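작업 노트, 2월, 오후
솜뭉치 그릇 담기, Dolier 정책 재확인

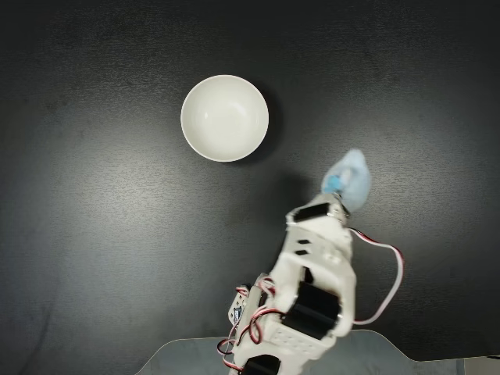
시연 데이터를 150개에서 300개로 늘리면 성공률이 정말 올라가는가?
지금 가진 결과로는 그렇게 말할 수 없다. 두 조건의 평가를 서로 다른 시작 배치로 돌렸기 때문에, 차이가 데이터 양에서 왔는지 배치에서 왔는지 갈라낼 방법이 없다.

Ya-wen Lai가 돌린 표를 다시 봤다. 300개 쪽이 조건당 30회 시행에서 7회 더 성공했다고 되어 있다. 숫자만 보면 그럴듯하다. 그런데 로그를 열어 보니 300개 조건은 물체 시작점이 그릇 쪽으로 몰려 있고, 150개 조건은 작업 영역 전체에 퍼져 있다. 쉬운 문제를 더 많이 낸 셈이다. 이걸 그래프로 그려서 발표에 넣자는 얘기가 나왔는데 나는 반대했다.

성공 판정도 마음에 걸린다. 물체가 그릇 테두리에 걸친 채 에피소드가 끝난 경우를 한 사람은 성공으로, 다른 사람은 실패로 적었다. Dymphna Tierney는 몇 건 안 되니 결론에 영향이 없을 거라고 한다. 차이가 7회뿐인데 그 말을 믿기는 어렵다. 영상 보고 다시 판정하기로. 판정하는 사람에게 어느 체크포인트인지 알려 주지 말 것.

솜뭉치를 고른 것 자체도 의문. 폭신한 물체는 집는 위치가 어긋나도 눌리면서 잡혀 주니까, 파지 정확도가 나빠도 티가 안 난다. 우리가 재는 것이 정책의 실력인지 물체의 관대함인지 모르겠다. Hsiao 세트에 있는 딱딱한 블록으로 같은 평가를 해 보면 조금은 보일 듯. 대신 블록은 그릇에 부딪혀 튕겨 나갈 수 있으니 놓는 높이를 따로 기록해야 한다.

Isus 쪽 증강을 켠 체크포인트가 섞여 있을 가능성도 아직 못 지웠다. 설정 파일에는 꺼짐으로 되어 있는데 학습 로그의 손실 곡선 모양이 증강을 켰을 때와 비슷하다. 곡선 모양만으로 단정할 수는 없고, 해시부터 대조.

할 일
- 시작 위치 목록을 하나로 고정하고 두 체크포인트를 번갈아 실행
- 테두리에 걸친 경우는 실패로 통일, 노트에 기준 명시
- 시드 바꿔서 150개 조건 재학습 (시드 하나로 비교한 것도 문제였음)
- 그리퍼 영점은 매 묶음 시작 전에 확인
- Grornska 서버에 원본 로그 올리고 표는 그때까지 공유 보류

Ya-wen은 재평가해도 방향은 같을 거라고 본다. 그럴 수도 있다. 다만 같은 배치로 돌린 결과가 나오기 전에는 보고서에 "향상"이라는 단어를 쓰지 않기로 합의했다. 시작 위치 목록은 내가 오늘 저녁까지 정리.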